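Slow Robots Are the Only Kind I Want in My Shop

Okay, so I've been building an arm setup in the shared workshop on Reltonton for 17 weeks now, and I have developed an opinion, and my opinion is that everybody is in way too much of a hurry.

I get it! I was too. When I joined, the first thing I did was look up the fastest speed setting the controller would take, and I spent my first month (it was August, the place was an oven) trying to make the thing whip back and forth like the ones in factory videos. It looked great. It also threw small plastic tubes across the shop, and I still find them behind the band saw.

The job I picked is boring. Move little tubes from one purple rack to another, one at a time. My sister runs soil tests out of her garage and she hates doing it by hand, so that was my excuse for spending $300 on used rail and brackets. Other people at Hillik (that's what we call the shop, long story) are doing legged things and a chess player, and when they ask what mine does, I say tubes, and they go back to their chess player.

But I think tubes are where a home builder should start, and I'll argue with anybody about it over coffee. A tube is skinny and light and it wants to go into one exact hole. If your base wobbles even a little, you'll know. If your cable is tugging on the wrist, you'll know that too. A chess piece lets you get away with murder - you can plunk a bishop down way off center and it's still on its square.

And once I slowed down, I started seeing where the trouble was. Half of it was in my mounts. I re-tightened every bracket on the frame, moved one base over by 4 holes, and went to bed happy for the first time in weeks. My old control code, which I'd named Astia and was very proud of, got cut down to almost nothing. I don't miss it much.

The other thing people push is making everything look like a lab. White bench, matching bins, the works. Why? I've got a shiny board with wood grain printed on it under my racks, and I like looking at it at 13 minutes past midnight when I'm the last one there. It's my hobby. The glare does bug me on bright mornings, and I may end up putting a mat down, but I'm going to be stubborn about it for a while longer.

So if you're starting one of these at home, pick something dull and fiddly and run it slower than you can stand. Leave the fast stuff for next year.

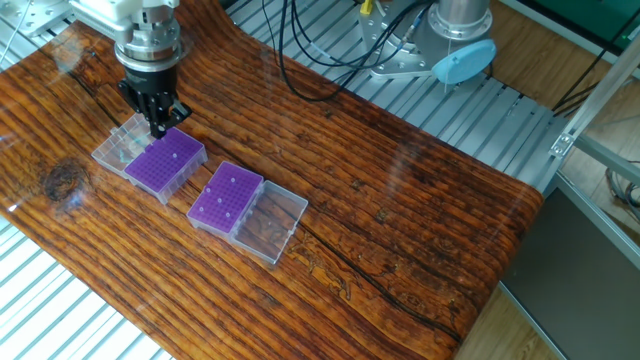
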